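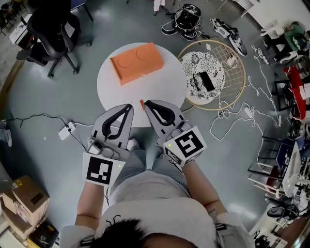
From: Uthai Srithong
To: handheld-demo list
Subject: Re: Komiswood gripper pair, evaluation notes

> We're looking at the Komiswood pair for the Chaiyaporn site and would
> like to hear from anyone who has used it for longer than the demo
> period. Main questions: does marker tracking hold up when the two
> grippers are close together, how often do the pads need replacing, and
> is the Zeltudia export usable or do you end up writing your own?
> We would be buying 3 pairs to start.

We have had one pair at Idton since July, used most days for two-handed tabletop tasks. Answers in your order.

Tracking. Fine with the markers in clear view. The weak case is tip-to-tip work over a small object, when the operator leans in and turns a wrist far enough to hide the flat card. The cube does better there because a second face usually comes into view. Our unit has the card on the left and the cube on the right, and nearly all of our dropped poses are on the left. Ask whether you can order cubes on both sides – the price list I have doesn't say.

Of the last 950 takes we rejected 30 for pose loss. A further 13 went out because the two streams were out of sync at the start. Restarting the left gripper before the session cleared that, and the current firmware is supposed to fix it. I haven't checked.

Pads. We are on the second set. The first wore at the fingertip well before the rest of the loop showed anything. Swapping one takes a few minutes, but redo the width calibration afterward or closed will read as slightly open.

Export. Usable. Timestamps are per device and the merge tool assumes equal frame rates, so check that before a long run. The gripper width column is in millimeters in the file and meters in the manual. The file is right.

Two things you didn't ask about. The handles get tiring on long sessions, and we now change operators every 30 minutes. Also, the printed card is soft at the corners and picks up a curl, which shows up as a slow drift in pitch. We mounted a replacement on stiffer backing.

I can send the rejection log with the reason codes if it would help. It's a plain CSV.

Uthai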